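一月 实验本 第34页起
双臂遥操作 厨具整理任务

上午九点开机。今天的目的是把"餐具归位"这个任务的示教流程定下来，然后录第一批。写得详细一点，因为下个星期换别的同事来录，她要看得懂我的做法。我的中文写得慢，有不通顺的地方请直接在旁边改，不用问我。

一、任务的定义

开始时，桌上有餐具筒，筒里已经有几件餐具，桌面上另外放一把木勺，还有一个红盖子的小玻璃瓶。机器人要做两件事：用一只手把木勺拿起来，放进餐具筒的空格里；用另一只手把小瓶移到指定的位置。两件事的先后没有规定，但是一次录制里面两件都要完成，才算一条有效数据。

讨论了很久的问题是：木勺应该放进哪一格。我原来写的是"任意空格"。Uno项目组那边的意见是必须固定，不然模型学出来会犹豫，夹爪停在两格的中间不动。我上个月在旧数据上看到过这个现象，夹爪真的停在隔板的正上方，然后慢慢往下压。所以现在改成：统一放中间那一格。如果以后要做"任意空格"，另外开一个任务编号，不要混在一起。

二、开机和回零

顺序如下，照着做就可以。

先开两只从臂的电源，等指示灯稳定，再开主手。顺序反过来的话，主手会把自己的当前姿态直接发给从臂，从臂会跳一下。上次就是这样把一个杯子打到地上。

主手放在支架上，按回零。左右两边要分别按，不要以为按了左边右边也会动。

回零以后看屏幕上的关节角，左右两边的第六轴差值如果大于2度，重新做一次。今天左边做了两次，右边一次。

夹爪的开合也要标。把主手的扳机完全松开，按"开"；捏到底，按"合"。中间不要停。Hendriks的那份说明书写的是先合后开，我按那个顺序试过，最后开口的数值是反的，要手动改符号。我不知道是说明书错了还是我们的固件版本不一样。先按我的顺序做。

三、遥操作的手感

从臂跟随主手的延迟，屏幕上显示34毫秒。数字看起来很小，但是操作的时候手能感觉到，特别是接近瓶子的时候。我的办法是把动作分成两段：先快，后慢。快的那一段到目标上方一个手掌的距离为止，然后停一下，再慢慢下去。停的时间不要太长，太长的话数据里面会有很多静止的帧，训练之前还要剪掉。

夹瓶子的时候，我开始是夹瓶身，后来改成夹盖子。瓶身是玻璃，夹爪的指面又是硬的，稍微偏一点就滑，而且纸标签会起皱。盖子比较窄，对位要求高，可是夹住以后很稳。夹的高度要注意，指尖太低会碰到瓶肩，太高只夹住盖子的上沿，提起来的时候瓶子会摆。

夹木勺比较难。勺子平放在桌布上，柄很薄，夹爪要竖直向下，两个指尖跨在柄的两边，同时指尖要刚刚碰到桌布。碰得太重，布会被推起来一个褶，勺子跟着布一起跑。我今天前面几条都是这个原因作废。后来发现手腕先转到和勺柄垂直，再下降，成功率好很多。不要一边下降一边转。

夹的位置选在柄的中段稍微靠近勺头。太靠近柄的尾端，提起来以后勺头往下沉，在夹爪里面转，这样放进筒里的时候方向完全不对。

放进去的时候，柄朝下，勺头朝上。也就是说提起来以后要把勺子从水平转成竖直，这个转动在主手上做起来很别扭，手腕要翻过去。我的建议是先把勺子提高，离开筒的上沿足够远，再翻。翻完之后看一眼中间那一格的口，对准，慢慢放。松开夹爪以前不要急着往上走。

四、拖动示教的比较

Dramach的同事问我为什么不用拖动示教，也就是用手直接握着机械臂走一遍，记录轨迹再回放。我下午专门试了一次，把结果写在这里。

优点是真的直观，手上有力的感觉，勺子碰到筒壁马上知道。主手上没有力反馈，只能看。

缺点有几个。第一，我的手和胳膊会进入相机画面，这样的图像以后不能直接拿来训练，要回放一遍再采集图像，时间变成两倍。第二，两只手臂同时拖，一个人做不到，至少我做不到，我只能先拖左边再拖右边，两边的配合就没有了。第三，拖的时候关节有摩擦，我会不自觉地走一些省力的路线，手肘往外翻，回放的时候差一点撞到支架。

所以结论是：单臂的、接触多的动作（比如插进去、拧）可以用拖动示教，双臂任务还是遥操作。这只是我的看法，欢迎反对。

五、桌面的布置

黑桌布不要换。之前用白的，夹爪倒是清楚，可是反光很厉害，白色的餐具也看不出来边缘。桌布上有折痕，我本来想熨平，后来决定留着，不同批次折痕不一样也没有坏处。

餐具筒的位置在桌子中间，每条录完以后检查有没有被推动。允许它有一点偏差，不用每次都用尺子量，但是如果一眼就能看出来歪了，请扶正。筒里原有的餐具（硅胶刮刀、削皮器、打蛋器）都放在左边那一格，木勺每次从中间那一格拿出来，重新放到桌面上。

木勺的初始位置和角度每条都要变。我看了自己录的前十几条，发现勺子几乎都放在同一个方向，勺头对着餐具筒。这是人的习惯，放的时候完全没有注意。请大家有意识地换一下：横着放，反着放，靠近左臂也放几次。
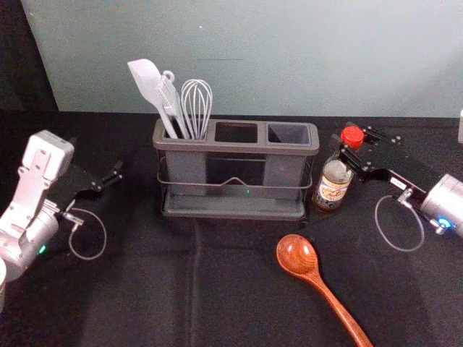
瓶子也是一样，不要总放在右边。左右手的分工跟着东西的位置走：勺子离哪只手近，就用哪只手拿勺子，另外一只去拿瓶子。如果两样东西在同一侧，先由近的那只手拿瓶子，放好以后再回来拿勺子，另一只手不动。不要让两只手臂在餐具筒上方交叉。我试过一次，屏幕上报了碰撞预警，虽然没有真的碰到，我还是按了急停。

夹爪下面的线也说一句。两边都是垂下来一个圈，手腕转得多的时候这个圈会拖到桌布上，有可能钩到勺子的头。我问过Braselar能不能换短一点的线，他们回复说短线要另外订，时间还没有定。在这之前，手腕单方向不要转超过一圈的四分之三，到了就往回转。

六、今天的数据

录制总数249条，其中作废15条。作废的原因大部分是勺子滑掉，还有几条是我忘记按开始键，只录到后半段。忘记按键的那几条我本来想留着，后来还是删了，因为没有初始状态。

加上以前的旧数据，服务器上这个任务组一共1864条。旧数据里面有一部分是"任意空格"的标注，还没有分开，请暂时不要拿去训练。分开的脚本我写了一半，逻辑是看最后一帧勺子在哪一格，但是打蛋器的头比较大，有时候会挡住后面，脚本判断会错，需要人看一遍。

命名规则：任务编号、操作者编号、当天的序号，中间用下划线。操作者编号一定要写。不同人的速度差很多，我属于慢的，平均一条比别人长，混在一起训练的时候要知道哪些是我录的。

七、没有解决的问题

左边主手的扳机，捏到底以后松开，偶尔不回到零，夹爪就半开着。断电重启可以好，过一个小时又出现。怀疑是弹簧，不是软件。

光线。下午四点以后窗户那边的光变弱，画面整体偏蓝。要不要拉窗帘全部用灯，需要大家决定。我倾向于拉窗帘，可是那样房间里比较闷。

木勺的表面很光，要不要在夹爪指面贴一层薄的硅胶。贴了肯定好夹，但是旧数据都是没有贴的，外观和摩擦都会变。我先不贴，如果下一批作废的比例还是降不下来，再讨论。

放入以后要不要加一个"夹爪退回到起始位置"的动作。现在有的人退，有的人不退，直接按结束。我今天全部退了。建议统一退，退到餐具筒上沿以上、两边对称的位置就可以，不需要很准确。

下一次先修左边扳机，然后录勺子横放的情况，左手拿勺子的要多录一些，今天右手太多了。

关机时间下午五点四十。主手放回支架，从臂先放低再断电，急停按钮已经复位。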